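**Vurkby report folder, A4, green**

A flat plastic folder with a dark grey strip along the spine edge. It is made for papers that get handled a lot — session notes, forms, handouts, sheet music. The cover is bright green on both sides and wipes clean with a damp cloth.

Sold in packs of 4. Order code 416.

## Details

- Size: A4, portrait
- Cover: plastic, green
- Spine strip: dark grey
- Maker: Vurkby
- Supplied by: Zendance Office Supply

Batches vary slightly in shade. If you need folders that match closely, order them together and say so in the notes box at checkout. Packs are not split, and we can't pick out single folders by colour.

## Filling the folder

1. Square up the papers on a table before you put them in.
2. Open the folder flat and slide the sheets right up to the spine strip.
3. Close the cover and press along the strip with your fingertips.

Don't overfill it. A thick stack pushes the cover up and the folder won't lie flat under others. For larger sets of papers use the Quansah box file, which takes 2 of these folders side by side.

## Labelling

Small white labels are sold separately. Put one along the edge opposite the spine and write on it in black pen, with the name running lengthways, so it can be read when the folders are stacked. Let the ink dry before you put another folder on top.

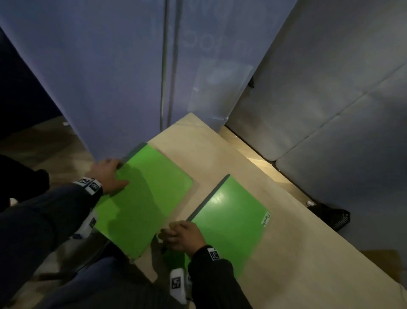
## Delivery and returns

Orders placed before noon go out the same day. Unopened packs can be sent back within a month. Vitance account holders should use their usual order form — the green folder is on the second page.

Page updated Jul 30, 2022. The blue version is due back in stock in August.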